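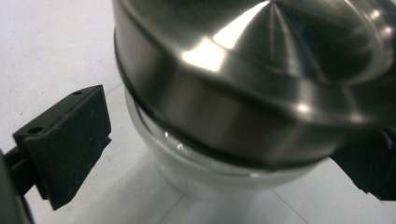

Open Day at the Zumilness Kitchenware Rooms
By the Pradari Household Newsletter, 2023-11-04
Print this page | E-mail this page

We went over to the Zumilness showrooms for their open day and stayed most of the morning. Parking is behind the building and you walk in past the loading door. The sign still has the old Jatero name on it, so first-time visitors should look for that.

The visit starts with storage jars. Zumilness sells glass containers with stainless steel lids, and there is a long talk on the seals before you are allowed to handle much. A black rubber gasket sits between the steel and the glass, and the staff said it is the part people ask about most. They sell it separately. You can order by mail or pick one up at the counter, but bring the old one with you to match the size.

The lids are polished and show every fingerprint. One style comes up to a cone in the middle, with small creases down the sides where the metal was formed. It looks good on a shelf but you cannot stack anything on it. I asked for a flat version and was told one was dropped from the list in July. The catalog now runs to 1,519 items, spare parts included, and the flat lid is only in there as a spare.

After the jars we were sent along to the next part of the tour, which covers care and cleaning. The advice was plain: wash the gasket by hand, dry it flat, and leave the lid off overnight before you put flour or sugar back in. For the steel they use warm water and a soft cloth — no scouring pads.

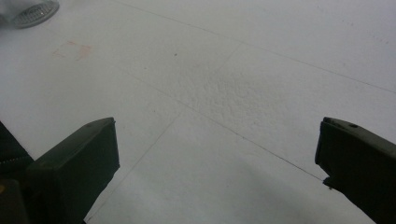
Vol. 2, No. 2

The floors are tiled, large and pale with dark grout, and hard on the feet if you stand through both talks. Wear decent shoes. A dropped jar would not have much of a chance either, and the guide told parents to keep a hand on the smaller children.

The shop is at the end. Prices were the same as in the catalog, with a discount on seconds. Most of the seconds I looked at had light scratches on the lid and nothing wrong with the glass. We bought two. Cards are accepted but the machine was slow, so cash is quicker.

Coffee is served in the Qin room upstairs until noon. There is no elevator. The next open day will be posted at the front desk.

Comments

jarlady: Did they say if the new gaskets fit the older Jatero jars? Mine have gone stiff.

Pradari Household Newsletter: The counter said most sizes do. Take yours along to be sure.

millroad: We missed the coffee, got up there just after noon. Good tour though.

tk_home: Agree about the cone lids. Mine won't go in the cupboard unless I take the lid off.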